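Product Review: Stumness Interlocking Floor Mat, Large Set

Category: Workshop and Laboratory Furnishings
Reviewed by the Equipment Advisory Service, Clirnia Technical College

Summary

The Stumness is a set of interlocking foam floor mats sold for rooms in which people stand or kneel for long periods. The Advisory Service bought one large set at the list price of $291 and placed it in general use from March through July. The set is recommended for teaching workshops and light assembly rooms. It is not recommended for rooms with rolling carts or heavy stools.

What Is Supplied

The large set contains 27 tiles, a bag of straight edging strips and a single printed sheet of instructions. Corner pieces are sold separately, and departments should order them at the same time. The edging that comes in the bag leaves a square gap at each outside corner, where shoes tend to catch. The tiles arrived flat and clean, with a mild smell that faded within the first week of airing.

Installation

Two members of staff laid the full set in one afternoon. The tabs are cut accurately and press together by hand. Removing a single tile from the middle of a finished floor is harder, and the instruction sheet gives no advice on the matter. Staff found it easiest to lift a whole row from the nearest edge. Tiles can be trimmed with a utility knife, although the cut side does not accept edging and should be placed against a wall.

Comfort

Staff who used the room daily reported less soreness in the feet and knees than on the bare concrete that the mats replaced. The surface is firm enough to stand on steadily. It offers less cushioning than the thicker Nakov mat reviewed previously, but it is also less tiring to walk across. Kneeling for short tasks is comfortable without a separate pad.

Wear and Cleaning

After five months the surface showed light scuffing at the doorway and little change elsewhere. Stool legs left dents that were still present the next morning – a serious drawback in rooms where seating stays in one place. Sweeping is simple. Mopping calls for more care, as water collects in the seams and the tiles must be lifted to dry the floor beneath.
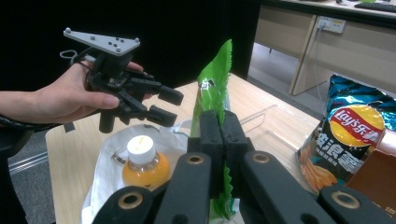
Two grippers, the hand-held one with a light-gray marker plate.

Cost and Alternatives

The Rønning rolled mat, quoted to the College at $1105 for the same floor area, has no seams and resists dents far better. It must be fitted by the supplier and cannot be moved once it is glued down. For a permanent room the higher price may be justified. For rooms that change use each year, the Stumness is the more sensible purchase – a damaged tile can be replaced without disturbing the rest.

Rating

Comfort: Good
Ease of installation: Very good
Durability: Fair
Value: Good
Overall: Recommended, with the limits stated above

Ordering

Departments may order through the central purchasing desk. Sets are held in limited numbers, and requests for the start of the fall term should be submitted before the end of July. Corner pieces must be listed on a separate line of the order form.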